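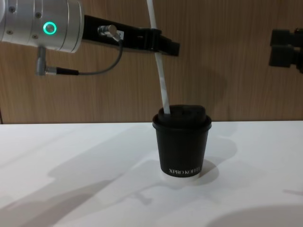
Does a gripper keep hold of its part when the arm goes into a protective stop?

Ours keeps hold as long as the gripper still has power. If power to the tool drops during the stop, the fingers go slack, and on restart they run a full open and close before they listen to anything else.

Sorry, putting that first so people skimming the list get it. Rest is my answer to the Coltero question, quoted at the bottom.

We hit the same thing on the Amaral cell, two arms, handoff in the middle. Left arm comes in to take the piece, other gripper holds it upright until the left one says it has it. Left one stopped short on a force limit. Fine so far, that's what it should do. But the tool cable had worked a bit loose at the connector and the stop jolt was enough to cut power for a moment. Came back by itself. Then the gripper did its homing move, full travel, with the arm standing there "stopped" and the ring on the wrist still green. Somebody had a hand in there clearing up. Fingers closed on a glove tip, no injury, but that was luck and it's in our log as a near miss.

So the two things to seperate:

1. Arm stop and gripper stop are not the same stop unless you wired it that way. Our Vukari controller halts the joints and leaves the tool output alone. It's in the manual, I had read it, I had not thought about it.

2. The "grasped" signal. After homing, ours reports closed, and our handoff program took closed as "has the part". Holding gripper let go and the piece went on the table. Same bug with straws, closed on nothing looks a lot like closed on a straw. 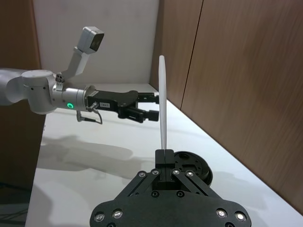
Handoff position – left fingers short of the piece, lower gripper still holding it.

What we changed, in order we did it:

Turned off auto homing on power-up. On the Gulelum driver it's a setting, but it goes back to default after a firmware update, so check it again. Ask me how I know.

Strain relief on the tool cable. Look at the loop with the wrist turned all the way round both ways, not at rest. At rest it looks fine every time.

Handoff now wants finger width inside a window AND the signal to stay up for 200 ms. If not, the holding side keeps hold and the program waits for a person. It ran 20 handoffs with the connector wiggled by hand on purpose, poked from outside the cell with a stick. 7 dropouts, no release on any of them. Not a big test, I know.

Local rule: nobody reaches in on a green light. Tool power gets pulled at the switch first. This costs us time and people complain. Tough.

Not solved: thin stuff. Width window for the straw is so narrow that wear on the finger pads eats most of it. Right now we re-zero at the start of each shift, which is a patch. If anyone has done this with motor current instead I'd like to see numbers, even ugly ones.

To the question below about the log: ours showed nothing either. The power blip is shorter than the polling interval so the driver never sees it. Put a counter on the gripper side if yours has one.

On 2024-08-13 the Coltero cell wrote:
> Has anyone had a gripper move by itself after a protective stop?
> We have seen it 8 times since April, always after the arm stops
> during a handoff. Arm does not move. Gripper opens all the way,
> then closes. Nothing in the driver log except the stop.
> We have swapped the gripper, same thing on the new one.
> Is this the controller or the cable? Cell is locked out until
> we know more. Does the gripper keep hold of a part in a stop
> or is it supposed to let go?

Short version for you: cable first, then the homing setting. Keep it locked out till both are done. Will send our handoff check to the list once I've cleaned out the site specfic stuff.

Amaral cell, evening shift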